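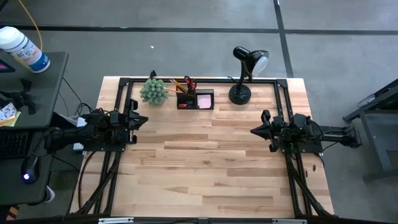 *Speaker notes, Munshi office team*

**Slide 1. Desk tidying, the short version**

- Say good morning, check the people at the back can hear.
- Talk runs 20 minutes at most. Questions at the end.
- Start with the back edge: plant, organizer, lamp, all in one row. The wood in the middle stays clear of stationery.

**Slide 2. What goes in the organizer**

- Two compartments. Yellow pencils and the red-handled scissors share the left one. Pink sticky notes get the right one to themselves.
- Scissors go in handles up.
- Small coloured bits end up in the bottom of any organizer. Tip it out once a month.
- We bought 38 organizers through Stornar for the second floor. Three came back, all from people who wanted drawers.

**Slide 3. Lamps**

- Black lamp, round shade, heavy base. Stand it at the back and run the cord straight off the back edge.
- The shade tilts. Set it before you start work, and turn it away if it shines in your eyes.
- Somebody will ask about clamp lamps. Clukitz sells one, but we haven't tried it on butcher block.

**Slide 4. The wood**

- Pale strips with darker streaks and knots. People ask if the knots are a fault. They aren't.
- Wipe along the strips with a damp cloth, then a dry one. Oil in September.
- Pause here and pass the Wikon sample board around.

**Slide 5. Cost**

- Whole order was $1,315, delivery included. Plants were extra, and they're artificial, so no watering roster.
- Some 100 pencils left over in the supply cupboard. Help yourselves on the way out.
- Leave the order form up during questions.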